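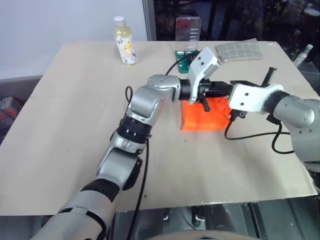 Ticket: Biopunk shelf mostly empty after import, Fistgate books filed as westerns
Opened by: Afaf Boutros
Opened: Jun 12, 2023
Product: Jiller (library and reading list module)
Status: Solved, see last entries

What's going on

Hi all! I run the Girnberg reading list, which is a catalog of science fiction sorted by subgenre, and I've been on Jiller since January without much to complain about. Last night I brought in our old spreadsheet with the Farah importer. It has 1,173 titles in it, all tagged by hand over a lot of evenings by me and Rima Hourani, and the import finished with a green check mark and no warnings at all.

Then I opened the Biopunk shelf and there were 31 books on it. It should be one of our fattest shelves! Rima is mad about gene-splicing stories and tags pretty much everything she reads. Space Western, meanwhile, has swollen up like a balloon, and the whole Fistgate series is sitting in it. Fistgate is about a drowned city where people grow their houses out of coral. There isn't a horse or a saloon in any of it.

What I expected: every book lands on the shelf named in its tag column.
What I got: some did, a lot didn't, and the ones that didn't all seem to have moved in with the cowboys.

Things I tried before writing in

Logged out and back in. Same.

Cleared the browser cache, tried a different browser, tried it on my phone. Same everywhere, so I'm pretty sure it's really stored that way and isn't a display thing.

Ran "Rebuild shelves" from the admin menu. It chugged along for a good while and changed nothing that I could see.

Searched for a single book I know well, the first Fistgate. The search result says Biopunk under the title (correct!) but clicking through to the book page says Space Western. So the program seems to know both things at once, and I don't get that at all.

Deleted that one book and added it back by hand. That worked fine and it's on the right shelf now. I'm really hoping the answer isn't to do that for the rest of them.

I've attached the spreadsheet and the import log. The log is very short.

Reply from Tarek Fakhoury, Jiller support

Thanks for the file, Afaf. Quick check: do any of your books carry more than one subgenre? And what do you use to separate them, a comma or something else?

My answer

Oh, loads of them do. Hardly anything in this field sits in one box. You get a story with modified bodies and a big nasty corporation, and Rima says biopunk and I say cyberpunk and we end up putting both. We've had the same talk over solarpunk and climate fiction, and I don't think we'll ever be done with that one.

The separator is a slash. So the first Fistgate book reads Biopunk/Climate fiction in the tag column. I just went through a handful of the misfiled ones and they all have a slash in them. The books with one tag look fine to me. Is that it?

Reply from Tarek Fakhoury

That's very likely it. Farah reads a slash as "parent shelf / child shelf". When it can't find a child shelf by that name under that parent, it should stop and ask you. Could you look under Settings, Import, Unknown shelves and tell me what's selected?

My answer

It says "Use fallback shelf" and the fallback shelf is Space Western. I'm red in the face over here. I remember that screen now – I thought it was asking me to pick a shelf to look at first, and I'd been reading a very fun space western, so I picked that.

In my defense, could the log say something when it uses the fallback? A green check and "import complete" made me think all was well. Even one line with the number of books would've sent me to the right place.

Second try

Okay, here's what I did next, written out for anyone who finds this later with the same mess.

1. Made a backup. (Admin, Backup, Full.) Please do this even if you're impatient like me.

2. Used "Undo last import". It only goes back one import, and adding a book by hand doesn't count as one, so I was lucky I hadn't run a second spreadsheet through. The book I'd added by hand stayed put.

3. In the spreadsheet, used find and replace on the tag column only, slash to semicolon. My first go was on the whole sheet and it chewed up the dates in the "date read" column, so I had to undo and select the column properly.

4. In Farah, set the separator to semicolon and Unknown shelves to "Stop and ask".

5. Ran the import again.

It did stop and ask this time, quite a few times, and every one was a typo of ours. We'd spelled Dieselpunk as one word in some rows and two words in others, and there was a lonely "Biopnuk" that I'm going to blame on Rima. Farah lets you map the odd spelling to a real shelf right there in the pop-up, and it remembers your choice for the rest of the import. Very nice!

Biopunk is back to its proper size and Fistgate is home. Space Western is a modest little shelf again.

One leftover problem

I now have 19 books that show up two times on the New Arrivals page. They aren't doubled in the catalog itself, and the search only finds one copy of each. They're all books with exactly 2 tags where one of the tags was a typo I mapped during the import. Could be a fluke, but it looks like a pattern to me.

Reply from Hatice Öztürkmen, Jiller support

Picking this up from Tarek. Your hunch is correct. New Arrivals builds its list as each tag is saved, and a mapped tag gets saved in a separate pass, so the book gets announced again. It's harmless to the catalog. Go to Admin, Pages, New Arrivals and press "Refresh from catalog". I've filed it as a bug and I've added your note on the log message as a request.

My answer

Pressed it, and the doubles are gone. Thank you both so much, you were quick and you were kind about the fallback thing.

One small extra while I have you – is there a way to let a book sit on both shelves but pick which one shows on the book page? At the moment it goes with whichever tag comes first, and Rima has noticed that I typed most of the sheet and my tags come first. I can open a new ticket if that's better.

Reply from Hatice Öztürkmen

Yes, it's the little star next to each tag when you edit a book. Click the star on the one you want to show. It can't be done in bulk yet, so a new ticket for that part would be great.

My answer

Found the star! I'll open the other ticket tonight. You can close this one.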